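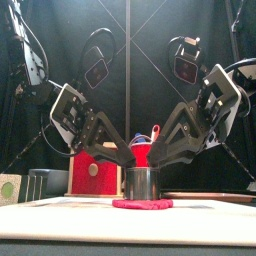 Sequels should publish their running time before they publish their cast. I make this argument every few years, and the announcement of a third Lultadden film is a good occasion to make it again.

The press notice, dated July 2022, lists who is in talks to return. It does not say how long the film will be, who is editing it, or whether the script is finished. Of those items, the cast list tells us the least about what we will be watching.

Consider the record. The first Lultadden ran 94 minutes and had one plot. Lultadden 2 ran 151 minutes and had four, because every returning actor had a contract that called for a storyline. Oliwia Rutkowska, who edited both, cut the second from an assembly of 272 minutes. The cuts show. Stalletti, the pilot, leaves the station in one scene and is back at his desk in the next, and the dialogue that explains it was plainly recorded later.

A returning cast is a cost as well as a draw. Each familiar face needs an entrance, a reason to be there and an exit. With seven of them, most of the first hour is spent on attendance.

The usual reply is that audiences come for the characters. Some do. But the Lundgren series replaced its whole crew after the second film, set the third in 2110, and kept only the ship, the Grestus. It is the best of the set - tight, easy to follow, and over in 101 minutes.

I would accept a third Lultadden with two of the original leads and a hard limit of 110 minutes. The studio has so far named nine actors and no editor.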